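Household Economics, Unit 4: Saving in small amounts
Handout to go with the second lecture
Course tutor: Oleksandra Kovalchuk

Read this before the seminar and bring your worked answers to the two problems at the end. The reading by Hagedorn is in the course folder, pages 11 to 21 only.

Where we got to last time

We defined saving as income not spent in the period in which it is received. Paying off a debt counts as saving under this definition, and so does putting notes in a drawer. Buying a sofa doesn't, even if the sofa lasts for years. Several of you asked about pension contributions taken from wages. Treat them as saving, but list them separately, as the household can't easily change them from month to month.

Motives

The textbooks give long lists. For this unit we need four.

Precaution: money kept against illness, a broken boiler or a lost job.
Target: money for a known purchase at a known time.
Life cycle: money moved from working years to retirement.
Habit: a fixed amount put by without a clear purpose.

A household often has more than one at the same time, and the same pot of money may serve two of them. This causes trouble in surveys. If people are asked what their savings are "for", they tend to name the target and leave out the precaution.

Separate pots

Money is interchangeable, so in simple theory it makes no difference whether a household keeps one pot or several. In practice people label their money. Rent goes in one place, holidays in another, and they are slow to move it across even when it would pay them to do so. The usual term is mental accounting.

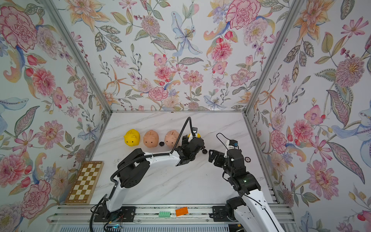

The cost of labelling is easiest to see when a household holds savings and an expensive debt together. Suppose the Ibarra household has 171 in a holiday pot earning nothing and owes 83 on a store card charging 2 per cent a month. Clearing the card leaves 88 in the pot and saves 1.66 in interest in the first month. Many households in this position leave the card unpaid. Hagedorn argues that this is not always a mistake — the label protects the pot from everyday spending, and a household that breaks it once may not fill it again. Vasylenko disagrees, and we will go through his objection in the seminar.

Cash and accounts

Cash at home can be reached at any hour and has no fees. It earns no interest, it can be stolen, and it loses value as prices rise. An account deals with the first two of these, and with the third only if the rate of interest is at least as high as inflation.

Real return is, near enough, the interest rate less the inflation rate. With interest at 3 per cent and inflation at 5, the real return is minus 2 per cent. The approximation is good enough at low rates. Don't use it when inflation is high.

Problems for the seminar

1. Danylo puts by 11 a week in cash for 21 weeks. How much does he have at the end? If prices rise by 5 per cent over the same time, what is it worth in the prices of the first week?

2. Rework the Ibarra case with a store card charging half a per cent a month. Would you still advise clearing the card? Set out what Hagedorn would say and then your own view, in up to 171 words.

Written answers go in the tray outside the office by noon on the day of the seminar.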